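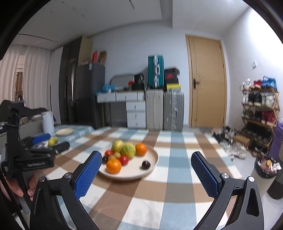
Melons, oranges, tomatoes and a plum on the checked cloth

Javside - Live at Sellstead, is it a proper album or a stopgap?

Started by marrowfat_tel, August 25, 2024

marrowfat_tel
Right, I've had the Javside live album on for most of the week and I want to know what everyone else makes of it. I went in expecting to play it once and file it next to the other live ones I never touch (we've all got that shelf). Instead I've had side three on repeat and my other half has asked me to stop singing the chorus of Lantern Street at the kettle.

For anyone who hasn't got it yet, it's a double, recorded over two nights at Sellstead in March, out on Uvell. Sofia Tsoukalas sounds better than she has in years. She's stopped going for the big note at the end of everything and the songs breathe a lot more. The new arrangement of Small Hours with just her and the pedal steel is the best thing they've put out since the second record and I will fight you on that.

My one moan is the crowd. It's very high in the mix between songs and then vanishes the second anybody plays.

pollyanna_b
I was there the second night!! It was absolutely boiling and I was stuck behind a man with an enormous hat but what a gig. Small Hours had people in tears near me, me included. I haven't dared listen to the record yet in case it spoils it, silly I know.

Does it have the bit where Maximiliano Sosa broke a string and they all had to busk a blues for a few minutes while he sorted it out? Please tell me they kept that in.

marrowfat_tel
No broken string I'm afraid! There's a fade after Paper Horses which might be where it was. Gutted now, I'd have loved that.

dunnock
Sorry to be the grump but it's a stopgap for me. Three studio albums in and this is already the second live one. Nine of the songs were on the first live record and six of those are near enough the same arrangement. I'm a fan, I've got the lot, but I paid full price for vinyl and got maybe four things I didn't already have.

And the crowd noise isn't just high, I'm fairly sure it's the same cheer used more than once. Listen to the end of Harbour Lights and then the end of Paper Horses. Same whistle, same bloke shouting.

pollyanna_b
Could just be the same bloke shouting twice? He was probably near me, there was a very shouty one.

dunnock
At exactly the same gap after the last chord? Come on.

kestrel_lane
I don't mind a bit of patching. Nearly every live album I love has been tidied up afterwards and I'd sooner have that than two hours of a vocal mic popping. What bothers me more is the running order. They opened with Garrido both nights, the long version with the fiddle intro, and on the record it's stuck at the end of side two where you have to get up straight after it. It's an opener! It was written as an opener!

Lorena Mansilla's fiddle on it is gorgeous though. I hadn't clocked how much of that band's sound is her until she left for a year and they made the third album without her.

marrowfat_tel
Agree about the fiddle. Don't agree about Garrido, I like it as a closer to the first disc. You finish it, you put the kettle on, you come back for the quiet half.

oldvalvehead
Has anyone seen where it charted? I looked at the country and Americana listings this morning and it's in at number 5, which I think is their best yet in this country. The mailing list said 2,943 copies in the first week, with over 521 of those sold at the merch desk and through the band's own shop. Not massive numbers but for a band that were playing the back room of my local not long ago I'm chuffed for them.

dunnock
Fair play to them on the chart place. I'd want to know how many of those are people like me buying the vinyl and then the download on top for the two bonus tracks, mind. That's the other thing that narks me. Why are the bonus tracks only on the download? I've got four sides of vinyl and one of them runs under a quarter of an hour.

oldvalvehead
That I can't argue with. Side four is very short. There's room for both.

kestrel_lane
The bonus tracks are worth having though. One's the Solange Sabatier duet from the first night and it's lovely, a bit ragged at the start and then the harmonies lock in and off it goes. I'd swap it for Harbour Lights any day of the week.

pollyanna_b
Oh I missed the duet, it was only the first night! Right that settles it, I'm downloading it tonight and I'll just have to be brave.

marrowfat_tel
Do it Polly. Headphones, Small Hours, lights off.

dunnock, I played those two cheers back to back last night and I have to give you the whistle. It's the same whistle. I still don't think it spoils anything but I can't unhear it now, so thanks very much.

dunnock
You're welcome. For what it's worth I gave it another go too and Small Hours is very good. Better than the studio one. I still say they should have put out a four-track EP with that, the duet, Garrido and the new one, and charged accordingly.

oldvalvehead
Who's mixing it, does anyone know? My sleeve just has Arnout Hermans listed under "sound" and I can't tell if that means he did the desk on the night or the record afterwards. The bass is far clearer than on the first live one.

kestrel_lane
Both I think, his name's on the inner sleeve again in tiny print next to the mixing credit. You need good light and younger eyes than mine.

pollyanna_b
UPDATE: listened to all of it, cried at Small Hours again, and I'm nearly certain the shouty bloke at the end of Paper Horses is the man in the hat. No view on whether he's there twice. Duet is wonderful. Anyone going to the autumn dates? I've got a spare for the first one if somebody wants to message me.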